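Features > Small Business > Selling Online

I Moved My Shop in December (Don't Do This)

20th December | By the Shop Floor columnist

My online store sells drinks – sodas, cordials, a few odd teas – and until this month it ran on Fenow. I liked Fenow! It was cheap, it was friendly, and it couldn't tell my warehouse software how much stock I had left. Every night I typed the numbers in by hand, usually with a sandwich in the other hand (you can guess how accurate that was).

In August I oversold the same lime soda to 11 people in one weekend. I wrote 11 apology emails, gave out 11 coupons and started shopping for a new platform the next morning.
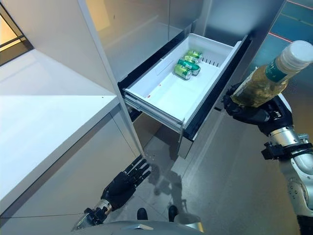
I tried Drorkis first, and the demo was gorgeous. Then I asked what happens when a customer wants to mix flavors in a case of 12, and the answer was an add-on, plus another add-on to make the first one show up at checkout. Moura did mixed cases right out of the box, so Moura it was, with a connector called Grarneo passing orders over to my accounts.

The product import took an evening. The redirects took 13 days. I had old links in newsletters, in recipes, on a cousin's blog, and every one of them had to land somewhere sensible. If you're planning a move, make the list of old addresses before you touch anything else, and please pick a quieter month than I did.
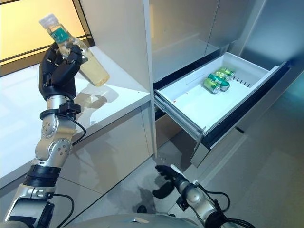
Was it worth it?

So far, yes. Stock updates itself every 30 minutes and I eat my sandwich with both hands. Shipping rates to Alaska are still wrong and I have a support ticket open about that.

Recent features
Writing Product Pages People Read
Returns Without Tears
Do You Need a Second Payment Option?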